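Still Waiting on the Washing Up

Felicja Borkowska has a kitchen full of things a robot can't reliably put away. At her workshop in Griltton she keeps a drawer of mismatched forks, a colander, three tea towels and a bag of rubber bands, and when a company calls to say its machine is ready for the home, she invites them to bring it over and empty the drawer.

The best result so far came from a team at Zetenau in November. Their arm cleared 10 items of 12 before it pinched a tea towel and a fork together and stopped. Borkowska thought that was a good day.

Shop floors are further along, though not by as much as people assume. Slamet Govindasamy runs a parts warehouse in Stunindale that carries 501 product lines. He says a machine can now handle 400 of them from an open bin. The rest still go to staff.

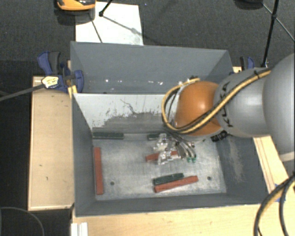 Bin picking is the chore most labs start with, as it turns up in nearly every factory and has an obvious finish line. The parts don't have to be complicated to cause trouble. Take plain bars in two colours, red and dark green, on the floor of a metal bin. One long red bar lies along the left wall, where a gripper has little room to get its fingers around the far side. Over to the right a red and a green lie nearly parallel and almost touching, and a careless grasp could take both. A person would slide them apart with a fingertip.

Debora Bianchini, who tests grippers for the trade, says the sliding is the part she watches for. Most systems she sees will look for a clean grasp and skip the piece if there isn't one. A few have begun to nudge things first. They are slow, and she wouldn't put one on a paid shift yet.

At home the sums are harder. A warehouse can spread the cost of an arm over years of identical work. Borkowska's drawer takes her under a minute to empty by hand, and she has no plans to buy anything that does it in nine.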